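Good Practice in Shared Handling Cells: Gallery

The Skalness working group on tabletop manipulation maintains a short code of practice for laboratories that share robot arms between teams. The code was drafted by Kamlesh Sandhu and revised in February following comments from the Pasia and Kollar sites. The gallery accompanies Section 3, which covers the work surface, the objects placed on it, and the approach of the gripper.

Objects of mixed shape and softness are to be set out with clear space between them. Fingers shall be fully open before the final approach, and speed shall not exceed 80 millimeters per second within 200 millimeters of the surface.
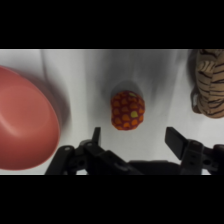
Operators remain outside the marked boundary until the arm has stopped - this applies equally to brief adjustments of an object. Cloth coverings are to be checked for creases after every 10 trials and smoothed where necessary.

Sites wishing to depart from any clause should write to Ankit Tripathi at the Pant office, stating the clause number and the proposed alternative.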